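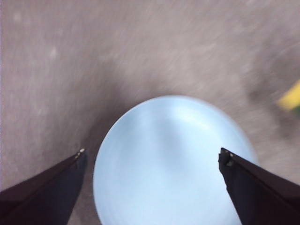

Dishes and sponges, the quick version

Posted 28 July 2021 in Kitchen

Typing this between loads so bear with me. People keep asking for the dish page again after the old one vanished when we moved the site over. I've redone it. Some things changed. I've washed a lot of plates since.

Plates first

Scrape before anything. Rubber spatula, not the knife, knife marks a soft glaze and you'll see gray lines forever. Scrape into the bin or the compost, never "just a bit" down the drain. Rice is the worst. Rice swells.

Shallow plates with a bit of a wall (pasta plates, coupe plates, whatever your store calls them) hold water, so use that. Stack them in the sink, run an inch of warm water in the top one, drop of soap, tip it down to the next one when you're ready. One drop does the lot. My aunt did it that way and she had six kids.

Egg and oatmeal - cold water. Always cold first. Hot sets the egg and then you're chipping at it. Everything greasy - hot, as hot as your hands put up with.

Cheese: cold soak, then scrape, then hot. Baked-on cheese on a matte plate, leave it overnight and stop fighting it.

Matte plates are their own thing

I like them, I own too many of them, the pale blue and pale green ones especially. But they mark. Silverware leaves those pencil-looking lines. It's metal rubbed off onto the plate, so it does come off. Baking soda and a few drops of water, paste about like toothpaste, rub with a damp cloth in small circles, rinse. If that doesn't shift it, a soft cream cleanser, the kind for stovetops. Rinse twice.

Do not use the green side on a matte plate. I know it's right there. It'll put a shiny patch in the middle, and then you have one shiny plate in a matte set and you'll always get that one. Yellow side only, or a cloth.

Turmeric stains on a light plate: wash, then set it on a sunny windowsill for a day. Fades by itself mostly. Tomato same.

Tea rings, pinch of salt on a wet finger.

Sponges

The regular two-sided kind is fine. I've tried the fancy ones. Silicone doesn't hold suds, the loofah ones smelled like a barn by the second week. Back to yellow and green.

What I do:

Cut them in half when new. Scissors, straight across. Half a sponge gets into a glass and a whole one doesn't, and the packet lasts twice as long.

Squeeze it out properly when you're done. Squeeze, turn, squeeze again. Then stand it on its edge, never flat in the bottom of the sink. A flat wet sponge stays wet till morning and that's your smell.

Don't wring it like a towel. Twisting is what tears the green off the yellow. Press it flat between your palms insted.

Once they dry bent they tend to stay bent. Doesn't matter for washing. Soak it a minute and it comes most of the way back.

No sponge on raw chicken juice. Paper towel, then spray, then bin. I don't care how hot your water is.

When to swap

This is the thing I get the most mail on. I go by smell and by feel. If it smells after a good rinse, out. If it's slimy, out. If the pores are full of something and you can't say what, out. For us that's every two weeks or so in summer, a little longer when it's cold.

Old ones get a corner snipped off and go down a level:

No corners cut - dishes
One corner cut - counters and the stove
Two corners - floor, bathroom, boots, anything gross

Everyone in the house can tell which is which even half asleep. We used to go by color and then the store ran out of pink.

Does microwaving work? I used to say yes, one minute, soaking wet. I've gone off it. A dry one can catch fire, and mine still smelled by the next evening. Top rack of the dishwasher with a hot dry is less drama. Gets you a few extra days, not a new sponge.

Washing up on the floor or outside

We did the whole of one September with no kitchen, sink out, counters out, everything on the concrete in the utility room. Dishes in a tub, plates drying wherever there was a spot. Learned some things.

Put a towel down. Bare concrete is sandpaper to the foot of a plate, that unglazed ring underneath, and it goes both ways, because grit sticks in the ring and then scratches the next plate in the stack. Wipe the foot before stacking. Takes a second.

Never drag a plate over concrete, lift it.

Concrete dust gets into a wet sponge and stays there. If one's been down on the floor, it's a floor sponge now. Snip the corners and get another.

Two tubs beats one. Wash in one, rinse in the other, swap the rinse water when it goes cloudy. Carry the dirty water out before it's full, I have soaked a pair of slippers learning this.

Keep the plates away from where you walk. Sounds obvious. It wasn't, we lost 4. 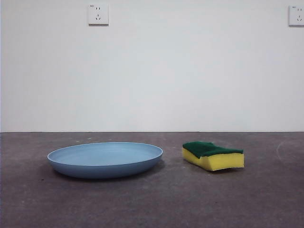 Rochelle Lindgren wrote in that she lets hers go all the way dry between meals and keeps a second one going, so there's always a dry one to pick up. Morning sponge, evening sponge. She gets close to a month from the pair and hasn't had the smell problem since she started. She also said I'm wrong on the green side - she uses it on everything including the matte plates, just lightly, with a lot of suds, and hers look fine.

Ok. The two-sponge thing I tried and I'm keeping it, it's good. The green side, I'm still saying no. Depends on the glaze maybe. If you want to risk it try the underside of one plate first, wait till it's dry, tilt it under a lamp.

More from the mailbag, fast

Leopold Fuchs wants to know about soap. Cheap stuff, and I water it down in a pump bottle, one part soap to 4 parts water. Shake before. It doesn't keep forever once it's watered down so make a small bottle.

Amber Bramwell asked how to store plates with a raised edge without the stack wobbling. Same size together, biggest at the bottom, and keep it short. Put something soft between the matte ones, felt rounds or coffee filters or a paper towel cut in quarters. The coffee filters are the cheapest by a mile.

Dexter, yes you can put a chipped plate back in use if the chip's on the outside of the foot. If it's on the rim, no. Put it under a plant.

Somebody asked which is cleaner, the brush or the sponge. Brush dries faster so I'd guess the brush. I use a brush for pans and forks and the sponge for plates and glasses. A brush skates over a flat plate and flicks tomato at the wall.

Drying

Rack if you've got room. Lean them so they don't touch. Two plates touching dry with a ring, and on matte you see it.

If you towel, use a flat-weave one, no fluff. Wash towels hot and skip the fabric softener, it coats them and then they only push the water about.

Always dry the foot. Water sits in there and runs out over the shelf the minute you turn it upright. I had a wet shelf for a year and blamed the pipe.

Hard water spots - splash of white vinegar in the rinse tub. Not on anything with a metal edge.

Sink bits

Empty the strainer every night. Tap it upside down on the bin, rinse, done.

Give the sponge holder a scrub too while you're there. Everyone forgets it. Lift it out and look underneath, go on.

Drain smells: boiling kettle, slow pour, then baking soda, leave it ten minutes, another kettle. Not if you've got plastic pipes, use hot tap water then.

Rubber gloves, turn the cuffs up so the drips stop there and don't go down your sleeve. Dry them inside out, hung by a finger on a clothespin.

Shopping list if you're setting up from nothing

Sponges, plain packet
One long brush
Baking soda, big box
White vinegar
Dish soap plus an empty pump bottle
2 tubs that nest
Flat-weave towels, more than you think
Coffee filters for the stack

Cast iron is getting its own page so please stop sending me cast iron questions for now, I've got 49 of them sitting here. Next load's done, got to go.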